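Checkliste Teleop-Platz 2, vor jeder Aufnahmeserie
Halle Narkamier, Stand September
Ausgefüllt und kommentiert von Natsumi Furukawa

Ich habe die Kommentare diesmal ausführlicher geschrieben, weil Thaddeus mich zweimal gefragt hat, was ich mit "geht so" meine. Also bitte, jetzt wird's lang!

1. Not-Halt am Bedienpult und am Gestell
Ergebnis: in Ordnung
Beide gedrückt, beide Male stand der Arm sofort. Der Taster am Gestell sitzt mir immer noch zu weit hinten, ich muss mich über die Ecke lehnen. Bushra kommt mit ihren langen Armen prima hin, ich nicht. Wunsch: bitte nach vorne versetzen.

2. Sichtprüfung Kabel und Schleppkette
Ergebnis: in Ordnung mit Anmerkung
Am Handgelenk scheuert das Kamerakabel ein bisschen, wenn ich die letzte Achse ganz eindrehe. Habe es mit Klettband neu gelegt, jetzt läuft es frei. Beim nächsten Mal bitte nochmal anschauen und nicht einfach abhaken (ich kenne euch).

3. Geschwindigkeit und Kraftgrenze
Ergebnis: nachgestellt
Stand noch auf den Werten von Gadisas Kartonversuchen. Für den Weihnachtsschmuck viel zu kräftig! Greifkraft auf Stufe 2 gesetzt und im Profil "Sanier" gespeichert. Bitte vor dem Einschalten immer das Profil laden, das geht im Menü ganz oben und dauert keine Minute.

4. Handführung
Ergebnis: in Ordnung
Freigabetaste gehalten, Arm von Hand durch den ganzen Arbeitsraum geführt, losgelassen, Arm bleibt stehen. Läuft schön weich. Nur beim Wegdrehen nach rechts ruckelt er ganz leicht, das war aber schon bei der letzten Prüfung so und steht bei Domik im Ticket 506.

5. Fernsteuerung, Verzögerung und Totmannschalter
Ergebnis: in Ordnung
Wenn man den Schalter loslässt, hält der Arm an und die Finger bleiben zu. Genau so wollen wir das, sonst liegt der Schmuck jedes Mal auf dem Boden. Verzögerung fühlt sich normal an. Yolandi meinte, ihr komme es vormittags zäher vor - bei mir nicht, ich habe allerdings auch erst nach 12 Uhr angefangen.

6. Greiferfinger
Ergebnis: gereinigt
Glitzer. Überall Glitzer! Ich wische die Innenseiten jetzt nach jeder Serie mit einem trockenen Tuch ab und bitte alle, das auch so zu machen. Auf den Gummis vom alten Fingersatz hat sich das Zeug richtig eingearbeitet, und danach rutschten die Kugeln beim Anheben. Kein Alkohol auf die Finger, steht so im Blatt von Masilela.

7. Arbeitsfläche und Requisiten
Ergebnis: in Ordnung mit Anmerkung
Den kleinen Kunstbaum vor dem Start einmal anstupsen: Wenn er kippelt, Fuß neu ausrichten. Und die Stifte nach dem Markieren bitte wieder wegräumen, die gehören in den Becher am Pult. Auch Sachen, die nur am Rand liegen, landen sonst in der Aufnahme und gehen mit ins Training.
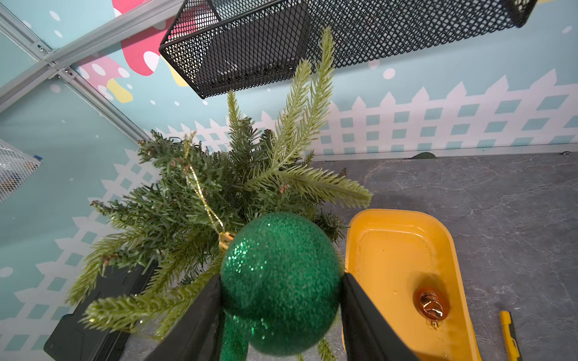

8. Vorführung der Aufgabe
Ergebnis: zwei Punkte offen
Beim Vormachen mit der Kugel am Baum gilt: langsam anfahren, Kugel zwischen die Finger nehmen und dabei auf den Faden achten. Der verhakt sich gern in den Zweigen, und wer dann am Steuergriff zieht, hat den halben Baum am Greifer hängen. Lieber ein Stück zurück und neu ansetzen, das darf ruhig mit in die Aufnahme. Offen ist, ob wir abgebrochene Versuche behalten (ich bin dafür, Thaddeus eher dagegen). Offen ist auch, wer die Serien benennt, im Ordner heißt gerade alles "Test_neu".

9. Speicherplatz und Zähler
Ergebnis: in Ordnung
Platz reicht noch locker. Unser Ziel für den Schmuck sind 2.000 Vorführungen, bitte den Zähler nicht zurücksetzen, wenn ihr das Programm neu startet!

10. Freigabe
Platz 2 ist frei für Handführung und Fernsteuerung, nur mit Profil "Sanier". Andere Profile erst nach Rücksprache mit Gadisa.
Nächste Prüfung macht Bushra. Das Klettband liegt in der oberen Schublade.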